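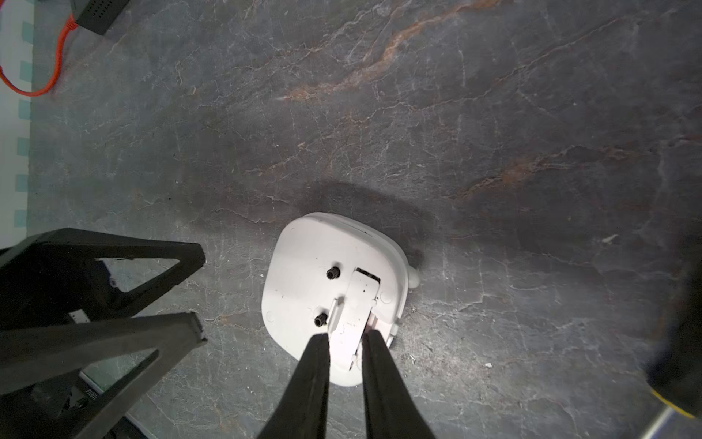 A white plastic fitting with two threaded studs, on the dark veined floor at the Plalness building.

Tasitz has begun replacing the small plastic wall and cabinet fittings at its Plalness building, a job that covers 146 units across the ground floor and the two levels above it. The work started in March and is being carried out in sections so that the rooms can stay in use.

The fittings are molded in white plastic. The type now being handled has a rounded, nearly square body, a raised rectangular bracket on the face and a pair of black threaded studs to one side. Other types in the building use a single stud or a plain screw hole and are listed separately in the work plan.

According to the notice sent to tenants, each unit is taken off, placed on the floor next to its mounting point, checked, and then either cleaned and put back or set aside for disposal. Units with stripped threads, cracks at the bracket or a bent slot are not reused. Surface dust and small specks do not count as damage. A unit that passes is wiped with a damp cloth, left to dry and refitted with new nuts and washers.

The supply order went to Hesarbridge, which is delivering 1,000 nuts and the same number of washers in one shipment. The quantity is well above what the Plalness job needs. Tasitz said the remainder will be kept in stock for its other properties, where the same thread size is in use. Replacement bodies are ordered in smaller lots, and the first lot has been received.

The entrance hall and the long corridor behind it were scheduled first. Both have the dark gray stone-patterned floor with thin white veining and streaks of rusty orange-brown. The floor carries pale scuff marks in places, and the notice asks crews to lay a mat under ladders and tool cases. Small plastic parts may be set directly on the floor. Studs must face up, so that the threads are kept clear of grit and the metal does not scratch the surface.

Floor care is not part of the current job. A separate line in the building budget covers cleaning and sealing, and that work will be put out to bid after the fittings are finished. The orange-brown veining is part of the pattern and will not be treated as a stain. Tenants had asked about this in an earlier round of comments.

Work hours are 9 a.m. to 3 p.m. Doors and cabinets in the active section may be without fittings during that time. Tenants are asked to empty the shelves nearest the mounting points the evening before and to keep a clear strip of floor along the wall. Items left in the strip will be moved to the nearest table. Rooms that are locked when the crew arrives are skipped and go to the end of the list.

The Orbán wing is on a different schedule. Its fittings were changed during an earlier remodel and use a metal body, and only the ones on the storage cabinets will be inspected. The wing also has 800 square feet of storage space that has been closed for shelving work. That space will be inspected once the shelving contractor has signed off.

Tasitz has set a torque limit for the new nuts and asks that powered drivers not be used on the plastic bodies. The limit is printed on the bag label and on the work sheet. A nut is to be started by hand for at least two full turns before a wrench is applied. If a stud turns in its seat, the unit is marked with tape and pulled, even if the bracket is sound. Old nuts go into the metal scrap bin, and washers with a rubber face go into general waste.

Each finished section is checked on the following work day. The check covers the seating of the body against the wall or panel, the movement of the bracket and the tightness of both nuts. Any unit that rocks when pressed at the corner is taken off again and its mounting surface is scraped clean. Results are written on the sheet posted inside the section door.

Tenants who find a loose fitting outside the active section can report it at the front desk, giving the room number and the side of the room. Loose parts should be left with the desk in a bag, with any nuts or washers that came off with them. The next section to open is the second-floor corridor, followed by the meeting rooms on the same level.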